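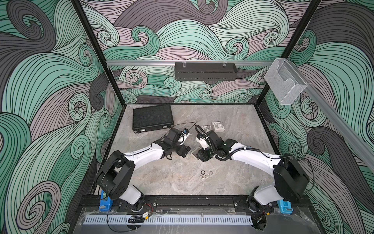 *The two-arm cell at Fairweather, with the ring task laid out.*

**Notes on a handover fault, November 13, 2018**

Readers of this blog have asked for more detail on the stoppage mentioned in my last post. The review has since been closed, and the following account is published with the consent of the Fairweather workshop, where I maintain the cell.

The task is simple to state. Small rings lie in the open middle of the table, and the two arms are to pick them up, pass them across when needed, and sort them. The task program, which we call Drita, had completed 223 cycles without an operator stop. On the next cycle the left arm closed on a ring that the right arm had not yet released. Both grippers held. The left arm then began its retreat move while the right arm remained in place, and the force limit on the left wrist tripped after 80 milliseconds.

No person was inside the working area and no one was hurt. The ring was bent and has been discarded. The right gripper's fingers were found to be out of line and were replaced the same afternoon.

The log showed the cause plainly enough once the two clocks had been matched. The right arm reports "open" when the command is sent. The left arm was treating that report as proof that the fingers had moved. On most cycles the delay between the two is too short to matter. On this one the right controller was late by 359 milliseconds, and the left arm started its move on a message that was not yet true.

The fault should have been caught earlier. Jomeo, our logging tool, had recorded 11 late releases in the preceding runs. Each was marked as a warning and none was sent to the operator. I had set that threshold myself and did not return to it after the task was changed to include handovers.

The following changes are now in force:

- The left arm waits for measured finger position before it begins a retreat.
- A late release stops the cycle and requires a manual restart.
- Cable routing at both wrists is inspected before the first run of the day. A loop that catches during a sudden stop could turn a small fault into a larger one.
- Hands remain clear of the table until both arms are disabled at the switch. A paused program does not count as disabled.

The last item was already in our written procedure, but the Isell training sheet used the word "stopped" for both conditions. The sheet has been corrected and the old copies withdrawn.

One question remains open. We do not know why the right controller was late on that cycle, and attempts to reproduce the delay have failed. The cell is running at reduced speed until the controller has been exchanged, which is scheduled for December. I will post the timing data once the new unit has been tested under the same task.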